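Oltthorpe firm puts household robots to the test, one chore at a time

2020-02-12

By Giang Doãn

Clearing a bed is a job that most ten-year-olds can do, even when they do not want to. For a robot arm it is still a hard problem, according to a small company in Oltthorpe that has spent the winter trying to teach machines this kind of work.

The company, Ravenora, started in October with a list of 27 chores. Some of them come from the home, such as putting cups away, picking things up from a bed and sorting bowls. Others come from the shop floor, such as filling a low shelf or turning packages so that the label faces the customer. The arm must do each chore in a computer simulation before the company will pay for tests with real objects.

The results so far are mixed. Ravenora says that its software can now finish 11 of the chores in more than half of the attempts. Only four of them work well enough that the company would show them to a paying customer, and all four are shop chores.

"People expect the home to be easier, because they do it themselves without thinking," said Agnes Rennie, who leads the testing. "In a shop the shelf is flat and the boxes are hard. At home you have a blanket. The blanket is never the same two times."

Soft surfaces are the main difficulty at the moment. A cup on a table stands straight, and the arm can come down on it from above. When the same cup lies in the folds of a blanket, it can lean to any side, and it may roll when the fingers touch it. A bowl is worse, as the fingers must take it by the rim. If the angle is a little wrong, they close on cloth.

In the bed chore, one attempt can take up to 763 steps of the simulation before it is stopped and counted as failed. The team ran the chore 2000 times in the first round and 3000 times in the second, with the things on the bed placed differently each time. The share of good attempts went up between the two rounds, but Ms. Rennie did not want to give the exact number before the second round has been checked by somebody outside the company.

She was more open about the mistakes. The most common one is that the arm picks up an object correctly and then lets go too early. The second is that it chooses a good object but comes from a bad side and pushes a different one away. There is also a group of attempts in which the arm waits above the bed and does nothing until the time is over. The team has not yet found the reason for this.

Simulation has its own limits. Objects in the computer do not always behave as they do in a bedroom, and cloth is especially hard to calculate. A skill that looks finished on the screen can fall apart on the first day with a real blanket. Ravenora knows this from its earlier work with Rallis, a chain of small grocery stores. A program for filling shelves had to be written almost from the beginning when it left the computer, and the work took five months longer than it was planned.

Rallis has kept one machine from that time in its store on the edge of town. It fills the lower shelves with canned food in the evening, after closing. The workers there still do the fruit, the bread and everything in soft bags. The store manager has asked for a second machine, but only if it can also handle the bags.

The idea for the household chores came from Wunden, a care home with 40 rooms on the north side of Oltthorpe. Its staff made a list of small jobs that take time away from the residents. Picking things up from beds and chairs was near the top, together with collecting cups. The care home does not pay for the project. It has agreed to let the company use two empty rooms for tests later in the year, if the simulation results are good enough.

Staff at Wunden have set some conditions. The arm may not work when a resident is in the room, and a worker must be able to stop it at once with a button. They also want to see it run for one full week in an empty room before they decide anything more.

For the bed chore, the robot has to deal with a cup and bowls left on a blue cover.

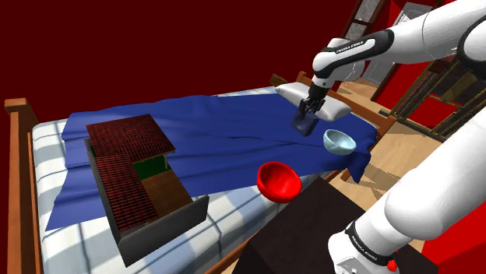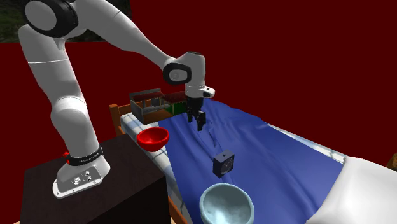 When could a person buy a robot that tidies the bedroom?

Ravenora does not give a date. Ms. Rennie expects that simple shop machines will become common first, and that care homes and hotels may follow when soft things like blankets are no longer such a problem. For a private home the price is also too high at present, and one arm that stands in one place can reach only a small part of a room. The company will decide after the spring tests whether it goes on with all 27 chores or keeps only the shop part of the list.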